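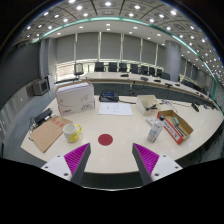 The meeting table in the Tikby Room, with the white paper carton and the conference unit toward the back.

Meeting Rooms at Luneo House: The Tikby Room

The Tikby Room is one of the shared meeting rooms on the second floor of Luneo House. It may be reserved by any Vamer department and is used mainly for staff meetings, interviews and document reviews. This page presents the room and the items commonly found on its table, together with the arrangements that apply to their use. The arrangements take effect on Mon 28 August and replace the printed sheet previously kept at reception.

The table has a cream top with a curved outline. Its finish marks easily. Staff are asked to place drinks on coasters and to lift boxes and equipment into position instead of sliding them. Cleaning is carried out with a damp cloth only. Solvent sprays and abrasive pads must not be used on any part of the surface.

Paper for meetings is kept in cartons on the table or in the corridor cabinet. Departments may take what they need for a meeting in progress but should not remove a full carton. Papers that belong to a department must leave with that department. Items left behind are held at reception for 2 working days and are then sent for confidential disposal.

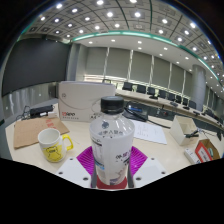

Vamer Workplace Services, Rooms and Supplies Team

Bottled water, a cup with a yellow handle and a bear design, and loose equipment on the table. The open white box at the right has a black hand tool with it.

Water is provided for meetings with outside visitors. Requests should be entered at the time of reservation and no later than noon on the working day before the meeting. Bottles that have been opened are to be taken away by the person who used them. Unopened bottles may be left on the table for the next group.

Cups are supplied by Bite, the ground-floor café, and may be carried to any meeting room in the building. Reusable cups should be returned to the rack beside the café entrance by the end of the day. Paper cups go in the corridor bin. The Rooms and Supplies Team does not wash cups left in meeting rooms, and unclaimed cups are returned to Bite each Friday.

The conference unit stays on the table at all times. It is connected to the room line, and the cable must not be unplugged to make space for other equipment. If the display does not light, the user should call extension 257 and give the name of the room. Staff should not attempt to reset the unit, as doing so clears the stored settings for every department.

Power adapters and cables brought into the room should be placed where they do not cross the seating area. An adapter that is left connected after a meeting will be switched off during the evening round. Adapters with no name on them are kept in the supplies office, Room 86, and may be collected there on request.

Tools used for small repairs or for opening deliveries should be returned to their boxes before the room is released to the next group. Empty boxes and flat packaging may be left beside the corridor cabinet, where they are collected each morning. They should not be placed on chairs or against the door.

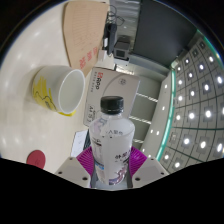
Bottle with a black screw cap, a cup on its side and a round red coaster. The carton behind is marked A4, and rows of recessed lights cover much of the ceiling.

Ceiling lighting is controlled from the panel by the door. The lower setting is recommended when a laptop or display is in use, as the tabletop reflects the lights. The last group to leave should turn the lights off. Requests to replace a light should be sent to the team with the room name and the approximate position of the fitting.

Coasters belong to the room and should be left on the table. Replacements are available from Room 86. Spills should be wiped up at once and, if liquid has reached the conference unit or any cable, reported by telephone before the room is used again.

Reservations

The standard reservation is 90 minutes. Longer meetings require the approval of the Rooms and Supplies Team, and recurring reservations are accepted for one month at a time. Applications for September will be considered in the order in which they are received. A room that remains unoccupied a quarter of an hour after the reserved time may be released to another department.

Each group is responsible for returning the table to good order within its reserved time. This includes collecting papers, removing personal belongings, closing any open cartons and placing waste in the correct bin.

Questions about the Tikby Room or about this page should be addressed to Rūta Sepp, Rooms and Supplies Team, Room 86, Luneo House.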